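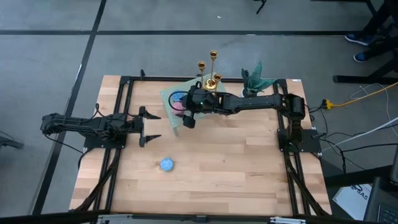 Asociación Cultural y Vecinal Waaka
Acta de la reunión ordinaria de socios
10 de abril de 2021

Asistentes: Smaranda Filip (presidenta), Stela Ene (secretaria, que redacta la presente), Paula Munteanu, Lesego Pretorius, Maricica Ghiță y otros socios que firman en la hoja aparte.
Excusan su ausencia: los hermanos del grupo de danza, por ensayo.

Abre la reunión Smaranda dando las gracias a todos por haber venido con la tarde tan buena que hacía, y recordando que las mascarillas se quedan puestas también para hablar, aunque cueste un poco más entenderse. Se dejan las ventanas abiertas. Alguien pide que se cierre la del fondo por la corriente y se acuerda entornarla.

1. Lectura y aprobación del acta anterior

Se lee el acta anterior. Paula pide que se corrija el párrafo sobre las llaves del local, donde se decía que ella tenía un juego, cuando lo tiene Lesego desde Navidad. Con esa corrección, y otra pequeña de ortografía que la secretaria reconoce como suya y agradece, el acta queda aprobada por todos los presentes.

2. Cuentas

Maricica presenta las cuentas del trimestre, que había repartido antes por correo y que trae además en papel para quien lo prefiera. El saldo en la cuenta es de 475 euros, una vez pagados el seguro y la luz. Explica que el recibo de la luz ha venido más bajo de lo habitual por los meses en que no se pudo abrir, y que conviene no acostumbrarse. Quedan por cobrar algunas cuotas, y pide con mucho cariño que quien no la haya pagado se acerque a hablar con ella, que siempre se encuentra la manera, y que si a alguien le viene mal este año se lo diga sin ningún apuro.

Un socio pregunta si la cuota va a subir. Smaranda responde que no es la intención y que, si algún día hubiera que hacerlo, se traería a una reunión como esta. Se aprueban las cuentas.

3. Intercambio de semillas y plantel

Fue el punto más largo de la tarde, y también el más animado. Lesego recuerda que el año pasado hubo que suspender el intercambio y que mucha gente guardó sus semillas esperando la ocasión, de modo que en casa de más de uno hay sobres en todos los cajones. Propone hacerlo en junio, al aire libre, en el patio de delante, aprovechando para repartir también plantel de lo que cada uno tenga de sobra en el balcón o en el huerto.

Paula está de acuerdo en el fondo, pero advierte que en junio ya va tarde para casi todo el tomate, y que quien quiera plantar lo hará antes por su cuenta. Se abre un debate bastante largo sobre tomates, en el que intervienen casi todos los presentes y que la secretaria no se ve capaz de recoger entero. Maricica defiende que con los veranos que estamos teniendo se puede plantar tarde y comer tomate hasta noviembre - ella lo hizo hace dos temporadas en el huerto de Flestthorpe, con una variedad de pera que le dio su suegra, y todavía regalaba cestas cuando los demás ya habían arrancado las matas. Paula dice que eso depende mucho de dónde dé el sol. Las dos tienen sus partidarios.

Al final se llega a una solución que contenta a casi todos: se mantiene el encuentro en junio, pensado sobre todo para judía, acelga, lechuga de verano, albahaca y flores, y los tomates se irán pasando de mano en mano desde ahora. Stela abrirá una hoja en el tablón de la entrada para que cada cual apunte lo que tiene y lo que busca.

Sobre la organización se acuerda lo siguiente:

Los sobres llevarán el nombre de la variedad, el año de recogida y, si se sabe, de dónde viene la semilla. Se ruega letra clara.
Se trabajará por turnos de hasta 4 personas en cada mesa.
No se venderá nada. Quien no tenga semillas que traer puede venir igualmente, como siempre.
Lesego preguntará en el ayuntamiento si hace falta algún permiso para usar el patio.

4. El toldo del patio

Smaranda explica que el toldo viejo no aguanta otro verano, y quien estuviera debajo la última vez que llovió lo sabe bien. Se han pedido dos presupuestos. El de Kiltent asciende a 428 euros con la lona y las sujeciones, y el montaje corre de nuestra cuenta. El de Zideo incluye el montaje, pero han avisado de que no pueden dar la cifra definitiva sin venir antes a medir.

Maricica hace notar que el primero nos dejaría la cuenta casi vacía, y que preferiría cobrar antes las cuotas pendientes. Un socio se ofrece a preguntar a su cuñado, que trabajó muchos años en lonas para camiones, si el toldo actual se podría remendar mientras tanto. Paula se ofrece a coser lo que haga falta si la aguja de su máquina puede con ello.

Se acuerda esperar a la visita de Zideo y a la opinión del cuñado, y decidir en la próxima reunión. Votan a favor todos los presentes menos 2, que se abstienen y piden que conste que ellos lo comprarían ya.

5. Biblioteca de préstamo

Stela informa de que las estanterías del pasillo están por fin ordenadas, con las novelas por apellido y los libros de cocina aparte, que eran los que más se perdían. Hay varios préstamos de antes del cierre que no han vuelto. No se va a reclamar a nadie, pero se agradecería un vistazo a las mesillas de noche. Se recuerda que por ahora no se aceptan más enciclopedias, por mucho valor sentimental que tengan.

6. Ruegos y preguntas

Una socia pregunta por la clase de conversación en rumano. Smaranda contesta que la retomará en cuanto haya grupo suficiente y anima a apuntarse también a quien no sepa nada de nada.

Lesego pide que el último en salir compruebe el grifo del aseo, que gotea si no se cierra con ganas. Comprará una junta nueva.

Maricica ha traído rosquillas envueltas una a una para llevar a casa, y la reunión se lo agradece con un aplauso.

Sin más asuntos que tratar, se levanta la sesión. La fecha de la próxima reunión se avisará por correo y en el tablón.

Stela Ene, secretaria
Visto bueno: Smaranda Filip, presidenta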